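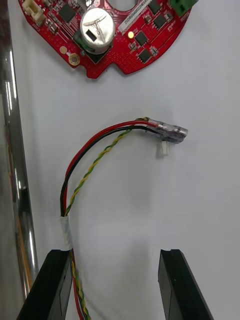 OK so people keep asking me when a robot is going to fold their laundry, and my answer this week is that I'd like to see one plug in a cable first. I repair vacuum cleaners and coffee machines for a living (small shop, Bullesel, two benches) and I would give up a LOT to hand over the fiddly stuff. Plugging in a connector is maybe the most boring thing I do all day. But look at those wires, a red, a black and a yellow and green pair twisted together, then a bit of white tape, then a clear plastic housing at the end of a floppy curve. Two black fingers have to deal with that. Your hand does it while you're thinking about lunch.

The thing about wire is that it never stays where you put it. A mug is a mug. You can move it ten inches and it's still the same mug. Move a cable ten inches and now it's a different shape, and it wants to spring back, and the end you care about is pointing at the wall.

Same problem as laundry by the way! Socks, sheets, phone chargers, garbage bags, a garden hose. Half of what I'd want a machine to do at home is floppy.

My old boss Arnout Leemans used to time new people on connectors. Fifteen in a row, both hands, no pliers. I was terrible. I bent a pin on my second one and he made me keep it in my apron pocket until February.

And that's the other part, the force. You push until it clicks. Too soft and it looks seated but it's not, and the customer is back in a week very annoyed. Too hard and you've flexed a board full of tiny parts. I feel the click in my thumb more than I hear it. I'd love to know what a gripper feels.

Tineke Van den Broek (she runs the other bench) thinks I'm being a grump about this. Her point is that factories have had machines placing chips for decades, way faster than any of us, so clearly it can be done. Sure – when every part arrives on a tape, facing the same way, a few million times. Our shop gets whatever comes through the door with cat hair in it.

I wrote down every job we did last year, 2,831 of them, because I'm like that. The biggest chunk was hair and dust. Second was a cable or a plug that had worked loose. So a robot that could reseat a connector and do nothing else at all would still save me a big piece of my week. I'm not asking for a butler here.

Stuff I think a machine could take off me pretty soon: sorting screws, fetching the right tray, holding the flashlight (please), wiping down the bench at closing. Stuff I'm keeping for now: anything with a ribbon cable, anything with a spring, and whatever is going on inside a Lehtinen espresso grinder.

Somebody asked about home robots specifically. My sister-in-law Mirjam has a robot vacuum and it's great, it really does do the floor. It also eats a shoelace every other week and then it comes to me, so from a business point of view I'm very pro robot vacuum.

Nahuel Garrido replied that the hard part isn't the hand, it's seeing. I half agree. Clear plastic on a white table is hard for ME, and I have a lamp and reading glasses. I've stuck a connector in upside down because I couldn't see the little tab. Twice. Same customer.

But then I also do plenty of these blind, one arm up inside a machine, going by touch. So which is it? Probably both and you swap without noticing. I tried to pay attention to it this morning and immediately got slower, like when you think about walking down stairs.

Anyway, if you work on this stuff and you want a real test, I've got a box of dead vacuums with your name on it. Open one up, unplug the motor, plug it back in, close it. All the screws back in their holes. I'll buy the coffee, and you can take as long as you like.

Also to the person asking, no, I can't fix your 440 euro hair dryer over the internet, bring it in.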